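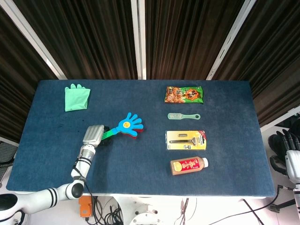
Ifor Hughes was eating a sandwich over the sink when I got to Ondmont, and he waved me in with the half he hadn't started. He writes the house rules for the arm tables there, and I'd come to ask him why they run to 146 lines.

"It was 200!" he said. "I cut it down in June. You should have seen the bit on shoes."

I'd expected a lot about speed limits and guarding (it's in there, don't worry), but what Ifor wanted to talk about was the stuff on the table. Snacks, combs, gloves, toys with handles, bottles of drink. His rule is that everyday things stay in their store packaging if that's how people would meet them at home. A razor stays sealed on its card, always.

"I don't care how good your grip is," he told me. "Nobody opens a blade near my tables. That's line 2, right after the stop button."

And line 1? The stop button has to be within reach of a person who is standing up and paying attention. Both parts matter to him. He used to work at Wudemow, where the rule only said "nearby," and he says people argued over that word for a whole winter.

Bottles got him going too. Caps on tight, checked by hand before each run, and no liquids at all on the shelf above the power supplies. Cables are his sore spot. The rule says they should be tied back from anywhere a person walks, and he admits it's the one that slips most.

"Owen is worse," he said, meaning the sister site, and then asked me to print that. So there you go, Owen.

I asked what he'd tell a small shop just starting out. He thought about it while rinsing his plate.

"Write down who's allowed to reach in, and when. Start with that page. We had 40 people through Grimaswood on a training course and every one of them had a different answer."

He's redoing the section on felt tabletops next. I've asked for a copy.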